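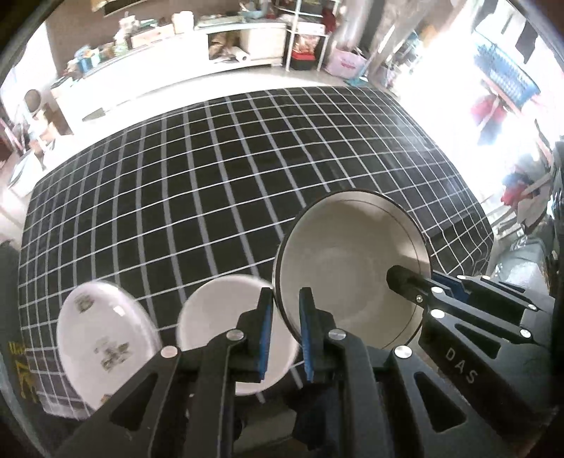 Projects Staff Papers Archive
Papers > Student Robotics > Groltau

3.2 Task and procedure

Students in the Groltau project worked with hand-held grippers on bowls and other round tableware.
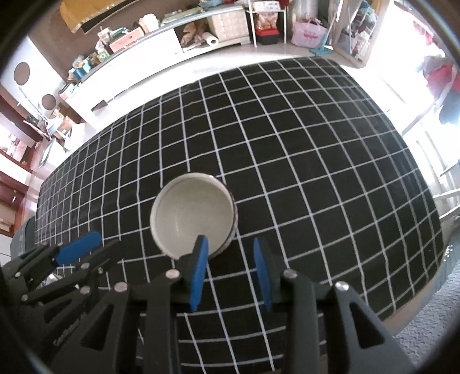 Figure 2. A white bowl on the gridded cloth, with a gripper finger at its near rim.

Each student was asked to complete 63 trials – Molefe and Van der Merwe checked the records.

Related papers
Niretti: a school gripper contest
Howlader club report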